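4. Colocación del tapiz sobre la mesa

El tapiz decorativo Plaseck se entrega enrollado, con el dibujo hacia dentro. Antes de extenderlo, retire de la superficie de trabajo cualquier objeto suelto y pase un paño seco.

1. Desenrolle el tapiz con la cara impresa hacia arriba y déjelo reposar 57 minutos. Las ondulaciones del enrollado desaparecen casi siempre solas.

2. Oriente el motivo. En el modelo Girasoles las grandes flores marchitas y los tallos curvos se reparten por toda la tela, de modo que el dibujo admite varias posiciones. Las zonas de rojo y naranja vivos sirven de referencia: en el montaje habitual quedan en la esquina inferior izquierda, y el azul intenso en el centro del borde inferior.

3. Alise la tela desde el centro hacia los lados con la palma de la mano. No tire de las esquinas.

4. Si hay cajas de pulsadores u otros mandos en un lateral, lleve el borde del tapiz hasta ellos sin taparlos. Los pulsadores deben quedar siempre a la vista y al alcance.

5. Apoye sobre la tela las piezas que vaya a utilizar. Las de madera sin acabado, como el bloque escalonado, se colocan directamente - no necesitan base ni fieltro.

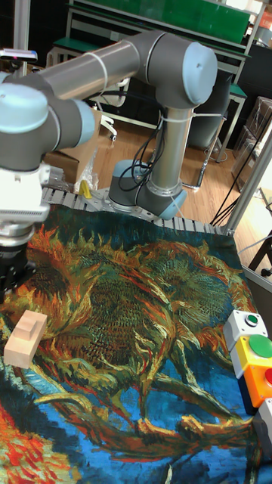
6. Compruebe el conjunto pasados dos días. Si la tela se ha desplazado, retire las piezas y repita el paso 3.

Notas

- El tapiz puede sobresalir de la mesa un máximo de 13 cm por el lado delantero. Si sobresale más, dóblelo hacia abajo y sujételo con las pinzas Walen (se venden por separado).
- Los tonos ocre y verde oliva pueden variar ligeramente de una tirada a otra.

Precaución

No arrastre piezas con aristas sobre el tejido. Levántelas siempre para cambiarlas de sitio.

No coloque recipientes calientes ni utilice la plancha sobre la cara impresa. Para quitar arrugas marcadas, planche por el reverso a temperatura baja y sin vapor.

Para la limpieza y el guardado, consulte el apartado 5.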